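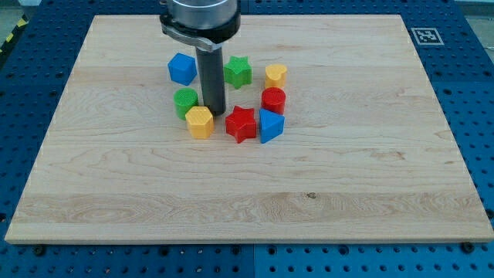
Hi all, I've been meaning to answer Embla's question about oiling cutting boards since it landed in my inbox, and then the furnace quit and there went my week. I've been making boards for the Haverford church sale for five years now, so I've had plenty of chances to get it wrong. My vote is plain mineral oil from the drugstore, put on heavy, left overnight, wiped off in the morning. Maple takes it slowly, and it takes it unevenly where the grain gets wild. Look at the swirly part in the lower third of the board in my picture, and that small dark knot. Spots like that drink more than the straight grain does, so I go back over them a second time before bed.

On 28th January, Embla Halvorsen wrote:
> Hello everyone, new-ish member from over in Foltholm. My aunt left
> me a stack of maple offcuts and I've turned a few of them into
> boards. Two questions.
>
> First, oil. The man at the hardware store sold me a tin of boiled
> linseed and my brother-in-law says absolutely do not put that on
> anything you eat off. Who's right?
>
> Second, I sanded to 220, they felt like glass, I washed one and it
> came up fuzzy like a peach. Did I ruin it?
>
> Also is the June swap still at Drernside or did that move?
> Embla

Your brother-in-law wins that one. A lot of what's sold as boiled linseed has metal driers mixed in, and I wouldn't want it near my bread. It's fine on a shovel handle! Keep the tin for that, and please lay the rags out flat outdoors when you're done with them. Don't wad them up in a trash can, they can heat up all by themselves and catch fire.

And no, you didn't ruin anything. The water raised the grain, it does that every time on bare wood. Wipe the whole board down with a damp rag, let it dry all the way (I leave mine on edge till the next day so both faces get air), then go over it lightly with the same 220 you finished with. Do that twice. After the second round it hardly fuzzes at all, and then you can oil it. If you oiled it already, no big deal, just scuff it and put more on.

Somebody a while back recommended that Clikamov board butter, the one with beeswax in it. I tried a jar. It smells nice and it does make the water bead up, but I used the whole thing on 2 big boards and went back to plain oil with a little wax melted in. Use a double boiler if you try that, not a pan right on the burner — my good saucepan has never been the same.

One more thing, do both sides and the ends. I used to do just the top, because that's the side people look at, and I had one cup so badly it rocked on the counter like a boat. The ends soak up more than you'd think. I keep brushing until they stop going dull on me.

As for how often, I do new boards once a day for a week, then whenever they start to look dry and chalky. My sister never oils hers at all and runs it through the dishwasher, and it has a split in it you could mail a letter through, so there's that.

The swap is still at Drernside as far as I know, same hall, but bring your own table this time. I have a box of walnut scraps to give away if anybody wants them for inlay or handles. Mostly short stuff, the longest piece is 27 inches. Write me off list and I'll set it aside for you.

Does anyone have a good way of getting onion smell out of an old board? I've tried salt and lemon, and now it smells like onion and lemon.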